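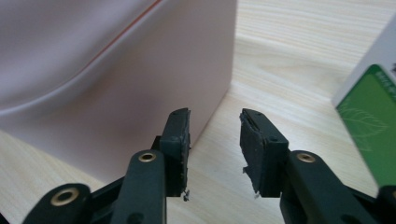
**Unit 6 - Handling household containers: what machines can and can't do yet**

Course: Automation of Everyday Work, Devadiga evening program
Reading for this unit: the Stulleven bench notes, sections on lids and latches

### 1. The question

"Can a machine do chores?" is too broad to test. In this course a chore is split into contacts: what is touched, in which direction it is pushed, and what stops it. Opening and closing a plastic box with a hinged lid is a useful small case. A child can do it. A two-finger gripper has trouble with it for reasons that can be written down.

### 2. Contacts in the lid task

1. Locate the box and its front face.
2. Steady the base.
3. Release the latch, if there is one.
4. Lift the lid past the point where it would fall shut.
5. For closing, reverse the path and press until the latch seats.

Step 2 is the one students leave out. A light, empty box slides before its lid moves. With one arm, the base has to be braced against something or fixed to the table. With two, one gripper holds and the other lifts, and the two motions must agree to within a few millimeters.

### 3. Corners and flat faces

A parallel grip wants two opposed faces closer together than the jaw opening. A box wider than the jaws offers no such pair on its sides. What remains is the rim, the latch tab, the lid edge, or pushing without gripping at all.
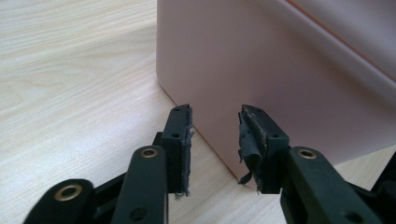

A rounded vertical corner is a poor place to squeeze. The contact normals don't line up, so closing force turns into sliding force and the box rotates away. Corners are good for pushing, though: a fingertip on each side of a corner can turn a box on a table with little effort. Mark this difference in your lab sheet as "grip" or "push". Do not write "grasp" for both.

### 4. Pad wear

Rubber pads are consumables. Friction estimates made on new pads don't hold for pads with torn edges, and a loose strip can catch under a lid. In the Girnemetti exercise the pads are inspected before each block of trials and changed after 600 closures, or sooner if the backing shows. Log the change. A drop in success rate in the middle of a block is often a pad problem - check there before you touch the controller.

### 5. Two hands

The Leltell set used in the August lab has 696 trials of opening and closing, all done by people holding grippers. Keep two results apart when you report on it:

- a person can do the task through the gripper (the hardware is sufficient)
- a learned controller can do it alone (the hardware and the policy are sufficient)

The first does not imply the second.
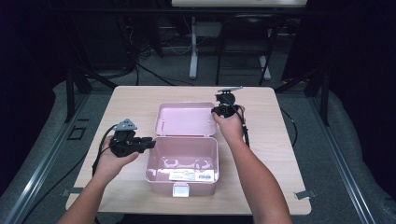

Small latch tabs are the hard part of this class of box. The tab is narrow, it moves only a short distance, and the finger hides it from a wrist camera at the moment of contact. Up to 13 attempts are allowed per trial before it is scored as failed.

### 6. Working answer

Moving a closed box: yes, on a clear table. Lifting an unlatched lid: usually. Working an unfamiliar latch on a box that is free to slide: not reliably.

### Before next session

Pick one container at home. List its contacts as in section 2 and mark each one grip or push. One page, no drawings needed.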